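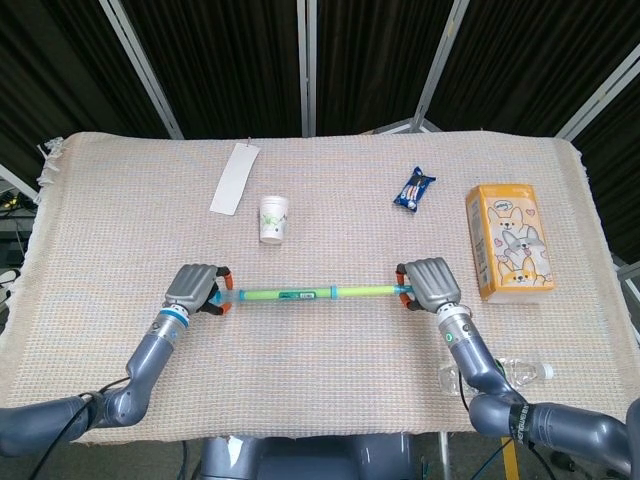 Harriet Tran entiende que la incidencia es conocida, aunque ruega a la persona consultante que precise si la parada se produce con ambas pinzas cerradas sobre el tubo o solo durante la aproximación.

Foros > Robótica > Manipulación bimanual > Fallos

Mundmont
Se produce con ambas pinzas cerradas. Transcurridos 30 segundos de sujeción, el brazo derecho entra en parada de protección y el izquierdo continúa tirando del tubo. El controlador Grultell registra un exceso de par en la muñeca. ¿Procede elevar el umbral?

Compartir (2)

Latrice Dunleavy
No procede. El umbral protege al personal y al equipo. Con una pieza sujeta por los dos extremos, cualquier error de calibración entre las bases se traduce en esfuerzo interno. Se recomienda repetir la calibración relativa, habilitar el control de fuerza en uno de los brazos y enlazar las paradas, de modo que la detención de uno detenga también al otro. Hasta entonces, conviene suspender los ensayos con ambos brazos.

12 comentarios

Morrison
A nosotros nos ocurrió lo mismo en Drimbridge. Se reinició el controlador y no volvió a suceder.

3 comentarios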